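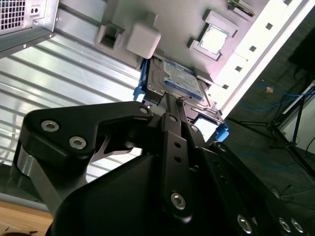 A hard drive in its blue caddy, at the open case.

The Omport repair room takes in old desktop towers, and the woman who runs it can talk about them for hours. I asked for twenty minutes and stayed until lunch.

"I love a tower!" she says. "You take the side panel off and it's all right there, the power supply, the board, the drives. With a laptop you're fighting glue before you've even said hello."

Her room has worked through 214 machines since May, most of them from offices around Draden that were moving to something smaller. The ones that come back to life go to the Usmani reading center, which has asked for 23 more.

What she likes best, she tells me, is a good drive caddy. "Oh, they're wonderful. The drive sits in its little plastic carrier, you line it up with the bay and push, and somebody years ago thought hard about how that should feel in your hand. I've met cases with four screws per drive, two of them on the side you can't reach, so believe me, I notice." 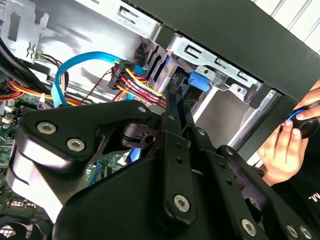
"And the colors help," she goes on. "A blue tab in a bare metal cage, you find it right away. Same with the wires, yellow, red, black. When I teach beginners I start there, because they're scared of the inside of a computer and then they see it's kind of cheerful."

Beginners get 8 evenings with her, and the first one is all drives, out and back in again. She keeps a shelf of dead ones for it, mostly from a batch the Olludov print shop dropped off.

"They can't hurt those," she says. "Go ahead, pull it out, put it back!"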